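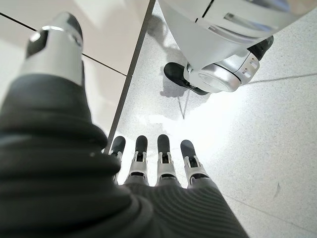

Left hand reaching toward a speckled gray floor

How do I get a letter to the editor printed before the council vote?

Posted by Covier_Reader, Jan 27, 2025

Our council in Iltthorpe is voting on whether to close the Biretau Road library branch, and I finally want to write to the paper instead of yelling at it over breakfast! My draft is 1,125 words. Too long? Do I have to sign it?

Dorian Bouvier

Good for you, and yes, way too long! Our paper's limit is 180 words, and they really do stick to it. Pick your best point and let the rest go (painful, I know). Name the article or vote you're answering in the first sentence, and put your full name, town and phone number at the bottom — they call to check it's you. I've had 13 letters printed and I still get a thrill every time I open to that page. Send it at least a week ahead, and email the same thing to the council clerk so it goes in the meeting packet.
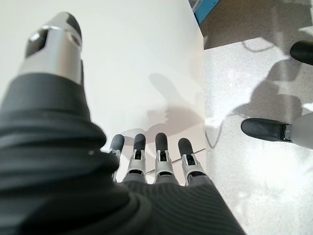 More answers

lü_on_the_hill

sign it. they wont print it otherwise. mine from December never ran, no idea why

Marsh51

Love this question! Everything Dorian said, plus go speak at the meeting if you can. Ours gives you three minutes at the microphone, and a trimmed letter reads out loud really well — I brought mine on an index card.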